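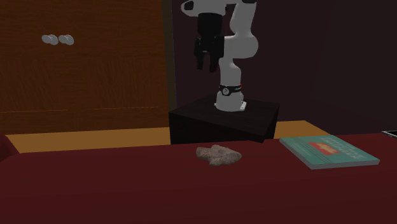
I had been meaning to get over to the Gallow open day for two years running, and each time something came up (a leaking boiler once, a cousin's wedding the other time), so when the notice went round for 27 July 2024 I wrote it on the calendar in thick pen and told everybody at home that I was not to be given any jobs. It's a lovely run out to Oltusside if you take the river road, and I did, and I was still there early enough to get a parking space by the old weighbridge.

For anyone who hasn't been, Gallow is a shared workshop in what used to be a seed merchant's. You go in through the paint room, which smells exactly as you'd hope, and then there's a long bay with the lathes and the saws, and a smaller upstairs room where the computers live and where the kettle is. There are 9 benches downstairs and members rent them by the month. I spent far too long at the first one admiring a half-finished clock case, and had to be moved along quite kindly so that others could see.

What I'd come for was upstairs, though. A small group of members have been building a home robot project they call Stornivis, and they do nearly all of it in simulation before anything gets bolted down. The arm they've drawn is a white one with rounded joints and a black two-fingered gripper, standing on a black pedestal, and they have put it in a sort of living room, with a tall reddish wooden cabinet to one side and a big dark red surface in front. On that they had laid out a lumpy old stone and a thin teal book. I liked the stone very much. Give me a lumpy stone over a perfect cube any day! A cube tells you very little about how a gripper will cope with the sort of thing that turns up in a real house, and the member showing us round said much the same, at greater length, with her hands.

The book is the harder of the two, I was told, and once you start thinking about it you can see why. It's thin and it lies flat, so there's hardly an edge for two fingers to get hold of. Their plan is to have the arm slide it out over the edge of the table first and take hold of it there, the way you or I would pick up a coin. They'd also had a long argument about the height of the pedestal, which they were happy to have all over again for our benefit. Half of them want it lower. I came down on the side of leaving it alone, not that I was asked.

We were each allowed a turn at the keyboard, moving one joint at a time. I have built a fair few things in my own garage, including a curtain opener that worked for most of a winter, and I still managed to send the elbow the wrong way straight off. It's a very forgiving way to learn. You press reset and off you go again, with no stripped gears and no hole in the plasterboard (I speak from experience on both).

The control program is called Demissie, and it has been written on and off by 6 people, which shows a bit in the menus. There were three different words for "stop", for a start. But the notes that go with it are a treat, all in plain English, and the printed copy had been thumbed soft. I bought one for the price of a cup of tea and read most of it in the car before setting off.

Back down in the bay they were cutting plywood for the real pedestal, and I stayed for that too, and for a slice of very good ginger cake. The sheet goes on the big saw first and the corners are glued and screwed, and it will be painted black once the joints are filled. They hope to have it standing by October.

If you'd like to go yourself, the next open day hasn't been fixed, but visitors are welcome most evenings if you ring the bell at the side door. The 776 bus stops at the end of the lane. Wear proper shoes for the saw bay, and take some change for the cake.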